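Testers wanted: hand-held grippers, Navent bench

Every gripper vendor tells us their fingers can handle small parts. We have stopped taking their word for it. Navent is looking for people to spend a December shift comparing the Julora and Mensah finger sets on dull bench work: open a drawer, put a small part in, close the drawer, do it again.

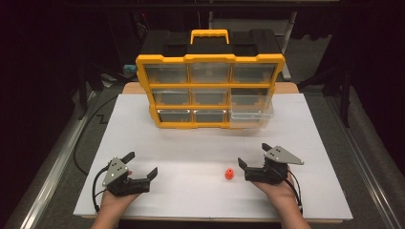
You will wear one gripper on each hand and repeat the task more than 300 times per finger set. It gets tedious, and the cables get in the way. We would like to hear about that too — the Cluter score sheet has a blank column for complaints, and we read it.

No robotics background needed. If you already sell, design or love one of these products, please don't apply. You should have two steady hands and be willing to write "no difference" when you can't feel one. We half expect that result. 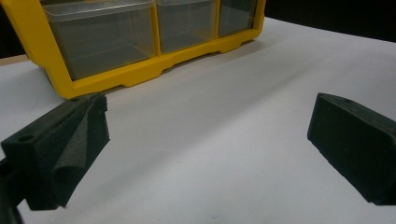
Gripper fingers open in front of the drawer unit.

Pay is $490 for the full set of sessions, lunch not included. Write to the Navent bench team and tell us about a tool that let you down.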